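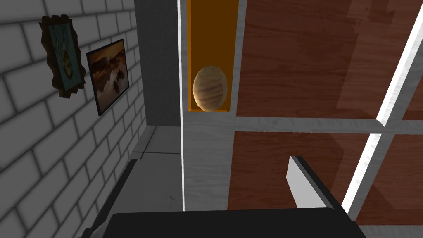
Excel drops leading zeros when I open a CSV

Nektarios Lambrakis
Dec 15, 2022

Our part codes come out of Hateo as a CSV with 2,000 rows. Codes like 00417 show up as 417. I formatted the column as Text and the zeros didn't come back. Everyone says "just format it as text", so is that plain wrong or am I missing a step?

Orestis Katsaros

By then it's too late. Excel already turned them into numbers when you double-clicked the file. Open a blank workbook, go to Data > From Text/CSV, pick Transform Data and set that column to Text - choose "Replace current" if it asks. And don't save over the original CSV until you've checked it in Notepad.

dadley2

Custom format 00000 works for me.

Orestis Katsaros

Only if every code has five digits, and I doubt they do. It changes the display and leaves the cell as 417, so lookups against text codes will still fail.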